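Plorkbridge hand-held gripper kit: data card for the trial set

Status: evaluation copy, not for training anything you care about.
Maintained by: Parisa Kermani, Stidcombe
Kit supplied by: Plorkbridge, on loan until January

What the set is

Household tidying, recorded with the Plorkbridge pair of hand-held grippers. The sales sheet says anyone can produce "robot-ready" demonstrations after one short video. We wanted to see what that phrase was worth before paying for a second pair, so we recorded 41 episodes and kept every one of them, including the bad ones.

Contents

episodes/ one folder per episode, two grippers each
calib/ the supplier's calibration and ours, which disagree
notes.txt operator remarks, lightly tidied
rejects.txt 9 episodes we would not use, with reasons

Tasks: umbrella and drawer, cloth folding, cups to shelf. The umbrella task is the one to look at first. A folded umbrella is long, soft in places and has a strap that goes where it likes, and the supplier's own demo reel sticks to blocks and bottles.

What we were told and what we got

Tracking. Sold as "drift-free". Three of our rejects are drift, all with one marker cube turned away or hidden by a forearm. The supplier blames our lighting. Perhaps. We used ordinary ceiling lights, as their customers will.

Two-handed timing. Sold as synchronised. The offset between left and right is small but it changes between episodes, and the export tool reports zero regardless. Do not trust the sync field. Use the raw timestamps.

Weight. Not mentioned on the sheet at all. Operators asked for breaks well before the battery did.

Retargeting. We have not run any of this on an arm. The kit price includes a converter "for most common robots", and our request for the list has gone unanswered. Until it arrives, treat the converted files as untested.

Known gaps

No failed grasps are labelled. Lighting is much the same throughout. The operators knew the furniture, so there is very little searching. The Stöckli loader reads the folders but ignores notes.txt, so check it by hand.

Umbrella and drawer task:

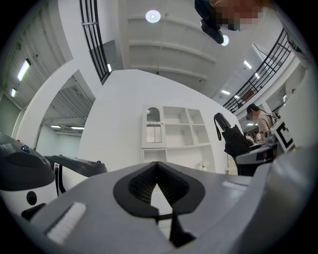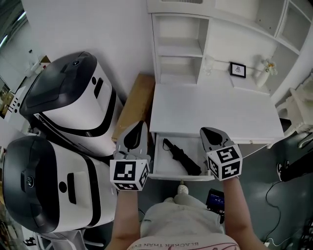
Plernville wrote back after reading a draft of this card to say that we had been hard on the timing, that their own pair held its offset steady once the firmware was rolled back by 2 versions, and that they would still not buy the converter.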